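Workshop users' meeting, Lellberg building
Minutes, 2 March 2019

I took the notes again, so blame me for the spelling. We started late as the coffee machine was busy, and the February minutes went through without a fuss (thank you all for reading them!).

1. The marble sheet on the big table

We finally settled this one. The glossy sheet with the orange and cream marble print stays on the slatted table. Cuvico quoted us 308 for a fitted mat and I'm afraid there were groans, so no mat for now. The sheet is thin and you can still make out the ridges of the slats through it, but most of us like having a bit of color in there, me included. Two people find it too shiny under the ceiling lights. We agreed to look at a matte one when this one wears out.
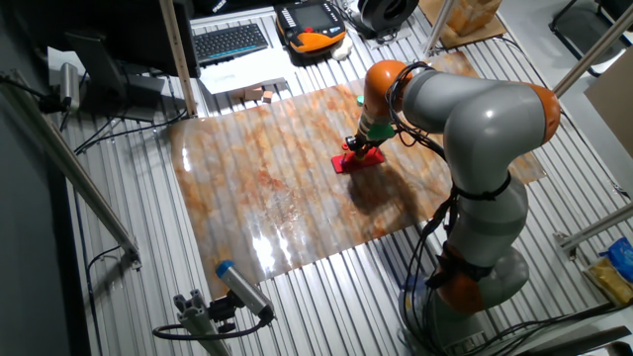

2. The ring puzzle and other small things

I brought up the ring puzzle, because I'm fond of it and would hate to see it go missing. It has a red base, the rings go over a peg, and small ones like the red and the purple are just the sort of thing that rolls under a cabinet. I suggested a lidded box from Sperling, the kind that holds 30 small parts, and that the whole set goes back in it at the end of the day. The two wooden blocks up by the keyboard could go in there too.
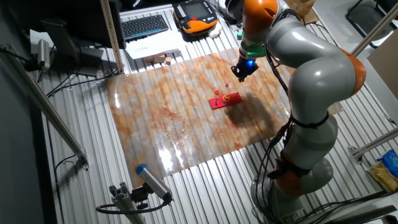

One member wasn't so sure about a lid, saying that a shallow tray would get used and a box would just sit on the shelf with the rings lying next to it. Fair point! We went back and forth for a while and landed on a tray, with a label on the front. I'll order it this week.

3. The far end of the table

This took the longest, as it always does. Paper keeps collecting below the keyboard, and the white cloth has been living beside the pendant. I'd like it on a hook, and I said so at some length (sorry).
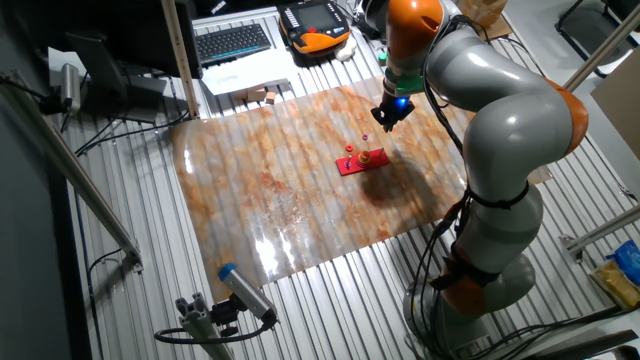

I also asked for one clip folder for the loose sheets, kept on the shelf by the door. Agreed, and Kundier sells them in packs of 6, so we'll have spares.

4. Money

We have 3,132 left for the year. The tray and the folders come out of that, and the new shelf waits until the next meeting.

5. Anything else

The door still sticks. I'll call again.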